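Print this page | E-mail this page

Projects > Multska > Two-Arm Cube Task > README

# multska-cubes

Welcome, and thanks for stopping by! Multska is the small perception and planning stack we have been putting together at the Gorkach lab in Batamdale, and this folder holds the recordings and scripts for its cube task. If you only want to replay episodes, skip down to "Getting started". If you plan to train on them, please do read the whole thing once, with a coffee if you have one.

## What the task is

Two arms face each other over a blue foam mat, and the planner works with small cubes that carry fiducial markers. The detector finds the markers, the planner picks which arm goes, and the controller takes it from there. Tape strips on the mat give us landmarks to check the calibration against.
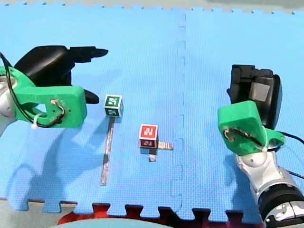
The planner keeps one world model for both arms, in a single table frame. We tried two separate models early on and spent far too many evenings chasing tiny disagreements between them, so please don't bring them back without talking to us first! Each arm claims a region before it moves, and the other one plans around that claim until it is released.

## Detector settings

Marker detection runs on every overhead image. The defaults live in `config/detect.yaml`, and the one you are most likely to touch is `min_side_px`. Raise it if you get false hits on the texture of the mat, and lower it if your cubes sit farther from the camera than ours do.
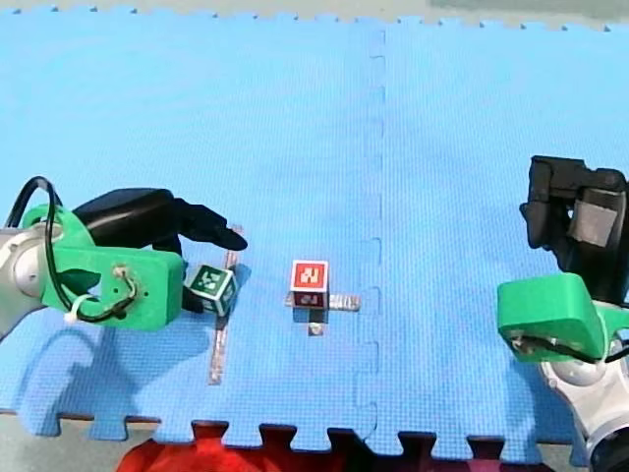

Overhead view: left finger tip close to the green cube, red cube on the taped cross.

A pose is only passed on when two faces agree, or when one face has been stable for long enough (`hold_frames`). Cubes that drop out of sight keep their last pose, flagged as `stale`. The planner will happily route around a stale cube, but it won't try to grasp one.

## Contents

- `episodes/` — 441 episodes, each with images, joint states and planner events
- `calib/` — camera and arm calibration, one file per session
- `tools/` — replay, export and the relabeling script
- `splits/` — 300 episodes for training, the rest held out

Stacking is where most of the interesting failures are. With cubes on top of each other, the markers sit close together and the grippers hide a good part of them, so the pose estimate leans heavily on whatever face is still showing. 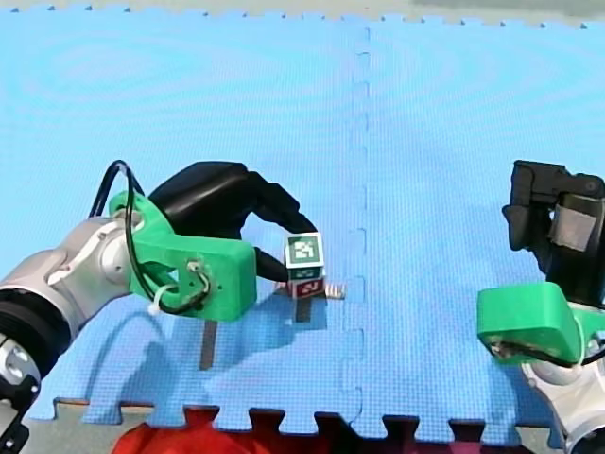

For that reason the export tool writes a visibility score next to every pose. We would suggest filtering on it for anything that learns from positions — and leaving it alone if you are training a detector, where the hard views are exactly what you want.

## Getting started

 pip install -e .
 python tools/replay.py --episode 1867

Episode numbers have gaps in them and always will. We kept the original numbering when we dropped recordings with broken timestamps, so that old notes would still point at the right thing.

## Close-up views

Episodes also come with a close view of the gripper. It is synced to the overhead stream by timestamp, and `tools/replay.py --close` opens the two next to each other. 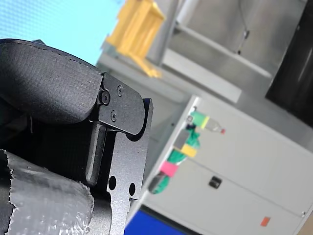

Exposure is locked per session. The black gripper parts come out very dark in the close view, and automatic exposure kept washing out everything else. If you need more detail in the shadows, apply your own curve after loading, as the files are stored without one.

## Known issues

- The Cheng exporter writes quaternions scalar first, and our loader expects scalar last. Pass `--reorder` until we settle on one.
- Replay stutters on long episodes when both streams are open.
- Region claims are not released if you stop the planner with Ctrl-C. Run `tools/clear_claims.py` before you start again.

Last updated March 13, 2021. A new split file is planned for April.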